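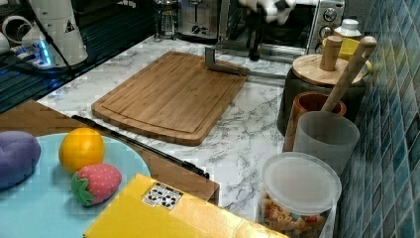 August, kitchen bench, entry 43

Moved on to the cutting board. Plain grain running lengthwise, rounded corners, juice groove all the way round. Oiled per Dalia's sheet: Grevholm mineral oil, 2 coats, wiped between. Second coat left overnight. Weight after wiping 2325 g, written on the card.

Groove still takes more oil than the flat. Work it in with a cloth over a fingertip and go back for the excess – it pools at the corners.

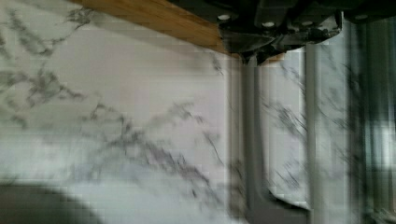
Photo: Svenja Stüber

Countertop notes. White with gray veining, which makes crumbs and fine scratches hard to find by eye. Check by hand or with a low lamp. Old Cenow cleaner leaves a film, do not use. Warm water and one drop of Hilwood soap, dry cloth after.

Board must not go back down on a damp top. The underside cups if it does (see the Sönmez board, now scrap).

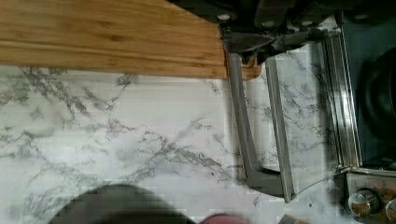
Same applies to the long edges. Svenja wants them oiled first, then the face, then the underside last. I have been doing the face first. Will try her order on the next board and compare after 4 weeks.

Placement: board stays at an angle between the appliances and the front of the counter. Dalia asked for more clearance from the toaster. Not measured yet. Crumb tray to be emptied before the board goes back, otherwise the groove collects everything.
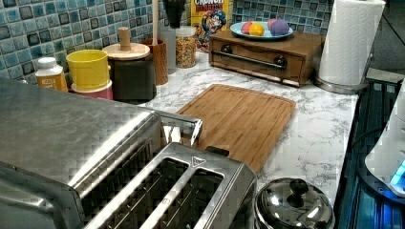 Toaster, board and pot lid, with the tile backsplash behind.

Open: order more cloths, relabel oil bottle, ask Dalia whether the end grain gets wax.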